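How People Show a Robot What to Do

Think about how you learned to tie your shoes. Somebody probably sat next to you and did it slowly. Then they may have held your hands and moved the laces with you. After that you tried it alone, got it wrong, and tried again.

Robots can learn in a similar way. A robot arm does not know what a shoe is, or a shirt, or a spoon. A person has to give it a lot of practice to copy from. One turn at a task, from start to finish, is called a demonstration. There is more than one way to make one.

Moving the arm by hand

The oldest way is to grab the robot and move it. The motors are set so the arm goes limp enough to push. A person takes hold of it near the wrist and guides it to a cup, closes the fingers on the cup, and guides it to a shelf. The robot has sensors in its joints, which are the places where it bends. The sensors keep track of how far each joint has turned, many times every second. Later the robot can play those numbers back and make the same moves.

This works well for simple jobs. It is harder for jobs that need two arms, because robot arms are heavy and you have only two hands. Try stirring soup while holding a bowling ball in each hand and you will have the idea.

Driving from a distance

The second way is remote control. Engineers call it teleoperation. "Tele" means "far away," the same as in telephone. The person might hold a game controller or wear a headset. Sometimes the person moves a small pair of arms on a desk, and a bigger pair of robot arms copies every move.

Remote control is good for places where people should not go, such as the bottom of a deep tank. It is also good for teaching, since the robot's own cameras see everything that happens. The hard part is touch. When you pick up a grape, your skin tells you if you are squeezing too much. A driver with a game controller may not feel anything, and the grape gets squashed.

Using the robot's fingers without the robot

The third way is to leave the arm out. A person holds a tool called a hand-held gripper. It has two fingers at the end, shaped like the ones a robot would have. Squeeze the handle and the fingers close. A camera rides on the tool and looks down past the fingers, so it sees about what a robot would see if the tool were its hand.

The person then does the job for real, with no big arm in the way. If the job takes two hands, the person uses two grippers.
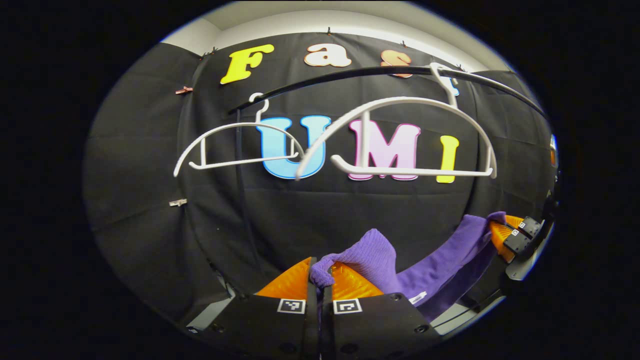
Clothes are a good test for this kind of teaching. A block is always the same shape. You can turn it over or slide it across a table and it is still a block. A sweater changes shape each time you touch it. The sleeve may be on top in one try and tucked underneath in the next. A robot that has seen a sweater picked up only one way will be lost when the sweater lands another way.

So the people doing the teaching change things on purpose. They start with the cloth in a different heap. They grab it by a different spot. They might use a thick sweater and then a thin shirt. The robot needs to see many kinds of messes.

Many grippers also have small square markers on them, with black-and-white patterns. A computer can find these patterns easily in a video. By looking at where the markers are, it can work out how far apart the fingers are, even when the fingers are busy holding something.

A visit to Hinojosa

Dayana Zavala teaches robots at a workshop called Hinojosa, in the town of Bedville. She used to work in a bakery. Now she spends her mornings picking things up and putting them down again.

Her team has a project named Jitovness. Its goal is to have a robot with two arms sort and hang up laundry. By October they had saved 1385 demonstrations. Dayana made many of them herself.

"My first ones were too fast," she says. "I moved the way I move at home. When we looked at the video, the shirt was a blur. I had to slow down and keep the cloth where the camera could see it."

She also had to stop using tricks that only people can do. At home she might hold a hanger against her chest with her chin. The robot has no chin. If she wants to show it something, she must do it with the two grippers and nothing else.

A practice round lasts some 11 minutes, and then she takes a break for five. Holding the tools makes her wrists sore. If she drops a shirt, she does not always throw that try away. Picking the shirt back up can be a useful thing for a robot to see, because robots drop things too.

What happens to the videos

When the day's work is finished, the videos go to a computer. Along with each video is a record of how the gripper moved and when it opened and closed. A program goes through all of this again and again. It looks for patterns that connect what the camera sees with what the gripper does next.

At Hinojosa, the program is tried out on a robot named Drilten. Drilten has fingers like the ones on the hand-held tools, so the view from its cameras looks familiar to the program. Its first tries are usually poor. It may close its fingers on air, or let go too soon. Then Dayana's team looks at where it went wrong and makes more demonstrations of that part.

Try it yourself

You can get a feel for this job with two pairs of kitchen tongs. Ask an adult if you may borrow them. Put a T-shirt on your bed and a hanger next to it. Use only the tongs, one pair in each hand, and try to get the shirt on the hanger.

Have a friend watch and write down every move you make. Then trade places and see if your friend can hang up the shirt by following the list. Drop the shirt in a new heap and use the same list again. Which steps still work, and which ones have to change?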